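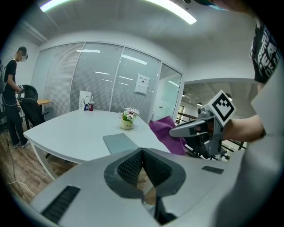

Search notebook Enter keyword

June, Breseo table-clearing work, second entry

Started 8:30. Both hand-held grippers charged overnight. Re-zeroed the left one twice, first reading drifted. Right one fine.

Plan for the day was cloths and soft items on the white table. Tseng want folding and wiping before anything with cups, as the evening clean at their site is mostly wiping down. We got to 830 usable takes for the month by lunch, counting the ones carried over from Clurnitz. Rejected 19 this morning, nearly all for the same fault: the marker on the finger side goes out of view when the wrist turns past a certain point. Need to try a shallower approach. Have written it on the board as well.

Cloth notes. Picking up from the middle is reliable. Picking up from a corner that hangs over the table edge is slow and the fingers close on air. Two people got better at it over the morning and two did not, so I don't think it is only practice. Try a heavier cloth tomorrow.

Work side. Had the talk with the Tseng cleaning team at 11, over the phone. Main points, as I took them down:

- The evening shift stays at the same hours until the trial ends. They asked for this in writing and I have said I will chase Vulletti for it.
- They don't want to be timed while they show us how they wipe a table. Agreed. Take lengths are stored anyway, so we need to strip those before anything goes to site management. Not done yet.
- Holding the gripper for a full session hurts the thumb. Same complaint here. We now swap every 21 minutes, which was the point where most people started shifting their grip. Seems to help.
- One of them asked who does the edges if the machine does the tops. Fair question. Current answer is that they do, which means the bending stays with them and the easy part goes. I don't like that much and have put it in the notes for Vulletti.

Also asked about training. Clurnitz offered paid hours for three people from the shift to record with us, and then to check takes. Checking is sitting work and pays a bit more, but it is screen work all day and not everyone wants it. One has said yes.

Afternoon: moved on to wiping. Pads on the jaws grip a dry cloth well, less well once it is damp. Lost some 2 hours to a sync fault between the grippers, fixed by restarting both together. Don't restart one on its own.

To do
Letter about hours (Vulletti)
Strip take lengths
Order mesh pads, down to the last set
Shallow wrist test, 10 takes each person
Ask Tseng what they actually use on the table edges, spray or bucket

Stopped 17:15. Grippers back on charge.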